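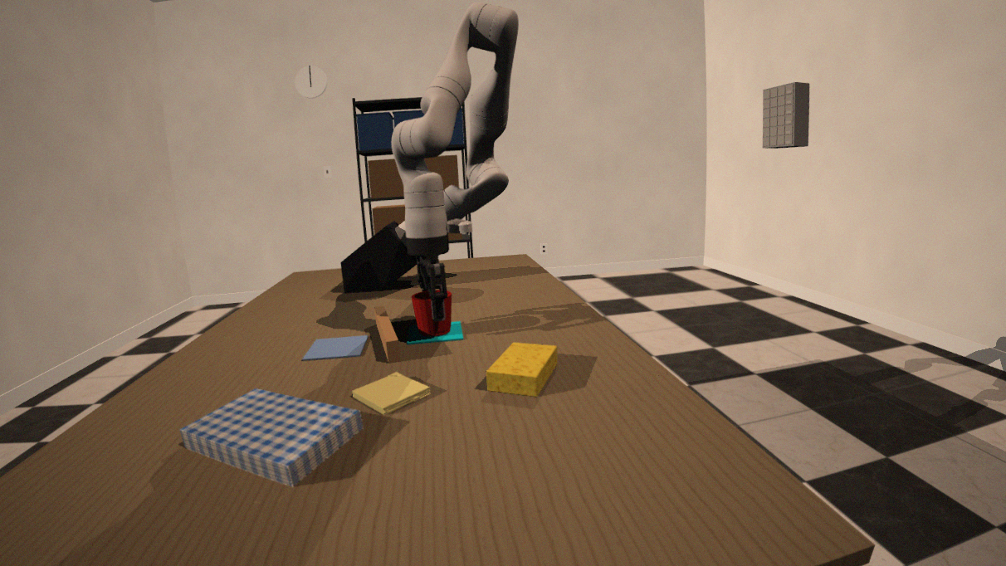
So I've spent most of November fiddling with the simulated cell again, and I reckon it's finally set up the way I want it. If you're new, this is the Tinham project: I build the table and the arm on the computer first, sort out the grasping there, and only then go and annoy the real one in the shed.

The job is dead simple on paper. Pick up the red cup, put it down on the teal pad, let go. My trouble was the letting go! The fingers would open and the cup would hop sideways like something had bitten it. I blamed the gripper, then I blamed the cup, then I rang Barry Bloxham, who asked how high the pad was and I had to go and look.

The pad was fine to look at, but its collision shape was sitting a smidge above the colour you see on the screen. So the arm was shoving the cup down into something invisible, and the moment the fingers opened, off it went. I dropped the shape to match, took the closing force down from 85 to 38, and left it running overnight. It got through 3000 placements (I made a very large cup of tea to celebrate).

A few other things I changed while I was in there:

- Home position is higher now, so the wrist clears the little tan block on the way over.
- Friction on the sponge is up a fair bit. It used to skate.
- The folded cloths are fixed in place for now. Soft cloth makes my poor old computer crawl, and I don't need them to move until I start on the tidying task.
- Joint limits are back to the proper ones. I'd loosened them back in the Prestetti days and forgotten, whoops.

Glenys Cheetham has asked for the settings file, so I'll tidy up my comments and send it over. Some of them are a bit rude. Next job is moving the cup's starting spot about at random, and I still haven't worked out how far I can push it before the elbow runs out of reach.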